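Subject: Re: [automation-list] open day at Mullaslow, worth the trip?

Typing this on the train so excuse the state of it. Got back from the Mullaslow open day, promised notes, so notes.

> Did anyone from the list get to the Mullaslow thing? We're thinking of
> sending two people to the next one but I can't get a straight answer on
> what they show you. Is it slides or do you get to see people working?
> Also does it cover small flat stuff (sachets, cards, pouches)? That's
> our whole problem at Etunberg, boxes we can do already. And is it
> worth it if you already saw the Lurelano demo in February?

In order.

Slides or work. Both. Slides first, 30 minutes, could have been 10. Skip if you've read their web page. After that you go out on the floor and it's hand-held grippers at a white table, person at the table holding one and picking things up. No arm in the demo I saw, it's the collecting end of things. You stand close enough to ask questions and they do answer, though not while somebody is mid pick, fair enough.

Room is an ordinary office, desks down one side, big windows. I'd expected a cage and a hazard stripe. Bring your own coffee, the machine on that floor takes a card only staff have.

Small flat stuff. Yes, this was the part I went for. Card or paper held upright between the fingertips, little sachets flat on the tabletop, that kind of thing.

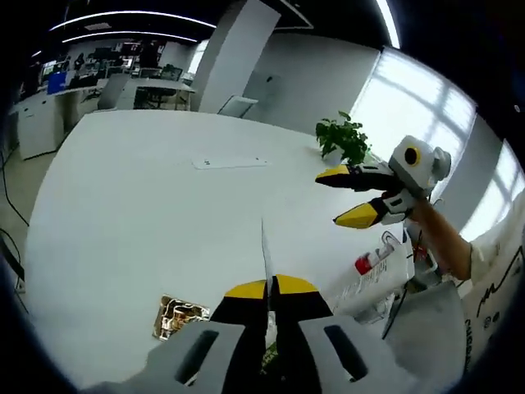

My main question was how you get a fingertip under something with no height. Answer I got: mostly you don't, you close on an edge or a crinkle and let the pads do it. They told us their success rate on foil was 103 good picks out of 158 tries the week before, and they put that number up without being asked, which I liked. Paper was better, they didn't give a figure. Stiff card better again.

Things I wrote down, no order:

- tips are yellow, easy to see when you're lining up. Asked if the color matters for the software, got a maybe
- lighting they leave as is, blinds open. Said they want the glare in the data. We spent a whole winter getting rid of glare so I had feelings about this
- sessions are short. 2 people swap over, the one resting writes the log
- log is a plain spreadsheet!! Column for item, column for hand, column for "weird". I'm stealing the weird column
- cables are a nuisance and they know it

Items are regular shop stuff, toiletries mainly. Bottles, a jar, a L'Oréal Men Expert pouch, sachets. Ask for the item list at the desk on the way in, they've got a printed one but they don't hand it round. I only found out at the end and had to run back for it.
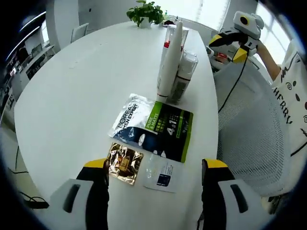 Which gets to the Etunberg question. If your trouble is sachets lying next to taller things, go, and go with your own samples. They let visitors put items forward in the afternoon slot if you mail ahead. I didn't mail ahead. A group from Ó Flaithearta had, and got a good twenty minutes on their own packs while the rest of us watched. Their pouches were slippier than anything on the house list and the person on the gripper changed grip a few times before settling on pinching the seal end. Most useful bit of the day for me and it was somebody elses product.

Lurelano. Diffrent thing, I'd say see both. Lurelano in February was a fixed arm and a belt, very tidy, everything arrived facing the same way. Mullaslow is messier and slower and you learn more about where picks go wrong. If you can only pay for one trip and you've already done Lurelano, then Mullaslow, sure.

Stuff I didn't get an answer on:

1. how often pads get changed. "When they look bad" is not an interval
2. whether the left/right hand split changes anything downstream
3. price. Got a leaflet. Leaflet has no price

Practical. Bus from the station is hourly and leaves from the far side, not the side with the shelter. Sign in takes ages, go early. Lunch is sandwiches, gone fast. Ask before taking photos, they were fine with it at the table, less so near the desks.

Next date isn't set, they said they'd mail everyone who signed the sheet. I'll forward it here when it comes. If Etunberg wants to send a sample box along with ours for the afternoon slot, tell me soon, we'd only need the one booking and I have spare room in the crate.

My stop. Will scan the item list tomorrow and put it in the list archive, its two pages, the second one is mostly shampoo.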